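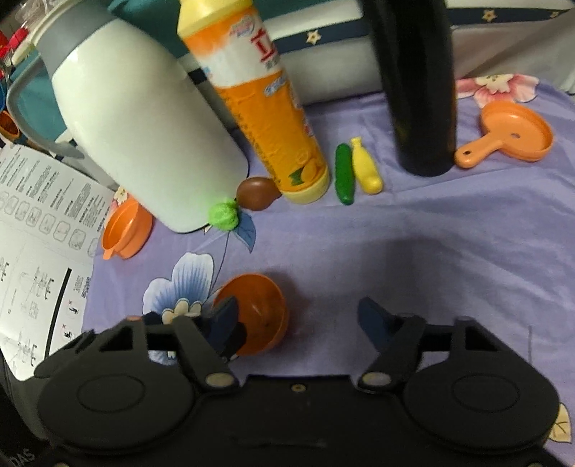 Gripper at the orange toy bowl, bedroom set-up, Clindard.

Gripper readings: please check yours before you record anything else

Quick one, squeezed in before the newsletter goes out, so excuse the state of it. If you have one of the hand-held grippers at home, read this bit even if you skip the rest.

We have a fault. The opening reading (the number that says how far apart the fingers are) has been drifting on the Erkato units. You squeeze, the fingers close, the number says they are still partly open. Or you let go and it says they're wider than they can go. Footage looks fine. That is why it took us so long. You watch a clip back, the bowl gets picked up, all good, tick. Then training starts and the arm goes for a bowl and shuts on air a good way short of it.

Gaspard Fleury spotted it. He had the arm in the Clindard workshop running the toy kitchen tasks and it kept letting go of the small stuff. Pots, the egg, the bowls. He blamed the fingers first and changed the pads. Same again. Then he blamed the lighting. Then on Saturday he sat down with the Prerkum logs, plotted the opening reading against the video for one long session and there it was, a slow slide from the first clip to the last. Start of the session, fine. End of the session, rubbish.

He opened up the unit afterwards. There is a little magnet inside the body that turns with the mechanism, and a sensor reads it. The magnet is glued. The glue had gone. So the magnet was being dragged round most of the way and then slipping, a bit more each squeeze. Nothing to see from outside and no error on the screen either, which we will come back to.

How bad is it? 200 recordings pulled so far, all from the bedroom and sofa sessions. Most of them are toy food clips. We have checked 3 units and found the same loose magnet in 2 of them. The third was solid. No idea yet if that's luck or a different batch. Varghese, who supplied them, have been told and have asked for one back. They have been decent about it. Don't post yours to them directly, please, it needs to come through us or we lose track of which clips came off which unit.

What we need from you

Stop recording. Sorry. I know a few of you had whole weekends planned round this, and I know somebody has just bought a load more plastic vegetables.

Then do the squeeze check. Unit on, Prerkum open, readings page. Open the fingers all the way and write down the number. Close them all the way with nothing in between, write that down too. Now squeeze and release 30 times at your normal speed, nothing heroic. Open fully, write it down. Close fully, write it down. If either number has moved, switch off, put the unit in its box and email Aishwarya Marar. If neither has moved, leave it ten minutes and do it all once more. Gaspard's bad unit passed the first time when it had been sitting overnight.

Please don't fix it with the recalibrate button. It does make the number look right again, for a while. It also wipes the old values and those are what we need to work out which of your clips can be saved. Two people have already done this (you know who you are, no harm meant, it was a sensible thing to try).

And don't open the body. Which brings me on.

Fingers, yours

While we were all poking at these things someone got a nasty pinch. Skin caught in the arms of the linkage, where the angular pieces fold in on each other. Blood blister, bit of swearing, nothing worse. It happened while holding the gripper from the front with one hand and pulling the trigger with the other to watch the fingers move. Easy to do. I've done it myself, without the pinch.

So: hold it by the handle. Keep your other hand off the linkage altogether while it's moving. If something gets stuck between the fingers, let them open first and then take it out. Children like the toy food and will want to help, so the unit goes up on a shelf when you're not holding it. This was in the sheet you all got but it was at the bottom of page two and I'm not convinced anyone reads page two. It will be at the top of the next one.

Can the old clips be saved?

Some. Aishwarya is going through them. Her idea is that in a lot of the clips you can see both fingers the whole way through, so the opening can be worked out again from the picture and swapped in for the bad number. She has tried it on a handful and it holds up well when the fingers are in plain view. Less well when they're hidden behind whatever is being picked up. Dark fingers on a dark background are a pain too. The pale sheets and the purple one give her least trouble, so if your sofa is navy, expect a request to redo those.

Please keep everything. Don't tidy your folders, don't rename files, don't delete the duds. A clip where you dropped the egg is still useful to her.

The error that wasn't

Prerkum never complained. It checks that a number is arriving and that it isn't wildly out of range, and the drifting number passed both tests happily. We should of caught this ourselves with a check at the start and end of each session and we didn't have one. There will be one now: fully open, fully closed, before the first clip and after the last. If the pairs don't match the session gets flagged and won't upload until someone has looked. Adds a few seconds. Gaspard is writing it this week and wants a couple of people with good units to try it, reply to this if that's you.

Replacement units: don't know yet. Depends what Varghese find when they get theirs on the bench. Could be a dab of better glue, could be a new part. I'll put whatever I hear in the next issue, or send a short email round if it comes sooner.

Payment for the pulled recordings stands. Several of you asked. You did the work, the magnet fell off, you still get paid.

Squeeze check results to Aishwarya, pleae, with the unit number from the underside in the subject line. Even if yours passed.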